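Visit report: Altov container plant, Rirkness

The Wednesday tour of the Altov plant starts at 9 a.m. at the goods entrance, not at the main office, and visitors who park on the office side have a long walk around the building. Safety shoes are lent out at the gate. Joonas Ahonen, who runs the molding hall, took our group through in the order the material travels.

Polypropylene arrives as pellets and is stored in silos on the north wall. From there it is drawn by vacuum to hoppers above the presses. Natural grade goes in undried; colored batches are blended at the hopper with a masterbatch. The hall was warm but quieter than expected, as most of the presses have been converted from hydraulic to electric drive.

Boxes and lids are molded on separate lines. The lid is the harder part. A rim that cools unevenly will bow, and a bowed lid lifts at the corners once it is on the box. Altov holds lids flat on a cooling conveyor before stacking. The box walls are tapered so that the part releases from the core and so that empties nest for shipping. One pallet of nested boxes holds 1,879 pieces in the smallest size.

Testing takes place in a glassed-in room off the hall. Samples are filled with water, closed, and turned on their side. Others go through repeated freezing and dishwashing, and the hinge-type lids are flexed 3,000 times on a bench rig. Reject figures are posted by the door. Ahonen pointed out the one for corner lift, 177 pieces in the previous month, and said the target was half that.

The last stop is the sample room, where lids and boxes can be tried by hand. Frosted lids hide scratches better than clear ones – the main reason they have stayed in the range.
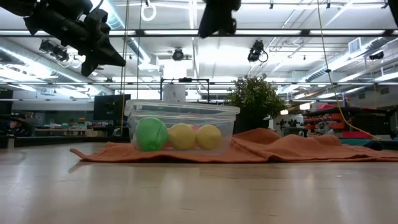

Annelies Pichler asked whether the lids from the older Raju series would still fit the current boxes. They will not: the rim was widened when the tooling was replaced, and the old lids are now sold only as spares while stock lasts.

The tour ended shortly before noon. The factory shop takes cards only. Seconds are on the lower shelves, marked with a notch in the base.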